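The Box Will Not Fit Back in the Box

I moved apartments in August, and the worst thing I packed was packaging. I had a whole closet of it! Empty cartons for headphones, a kettle, a lamp I gave away two leases ago, a Drasby blender that died -- all of them kept in perfect shape, flaps tucked, little foam corners still inside.

My excuse was always resale. You get more for a thing with its box, everyone says so, and I did once sell a Zullby radio for 40 bucks with the original carton and felt like a genius for a week. Then I pulled everything out onto the living room floor and got to 44 boxes before I had to sit down and eat a sandwich. I have sold exactly one radio in my life.

Part of it is that boxes have gotten so nice. The lid comes off with that slow little sigh, and there's a tray, and a ribbon to pull (why is there a ribbon on a phone charger?), and throwing it out feels rude. My grandmother kept cookie tins for the same reason, except hers had buttons in them and mine had nothing but air.

So now I have a rule. A box gets to stay until the return window closes, and then I flatten it on a Friday night with the radio on.

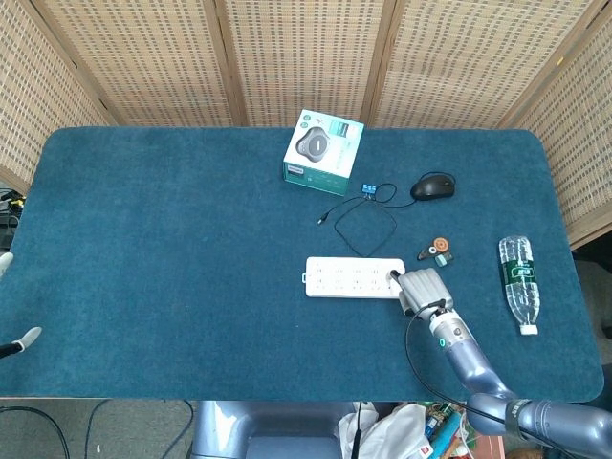
Syafiqah Rahman thinks I'm being too harsh, and told me to hang on to anything with a screen or a speaker in it, at least until the next move, having once wrapped a monitor in bath towels and regretted it all the way up the stairs. Fair enough. I've let five boxes back into the closet on those grounds, and the kettle one is under review.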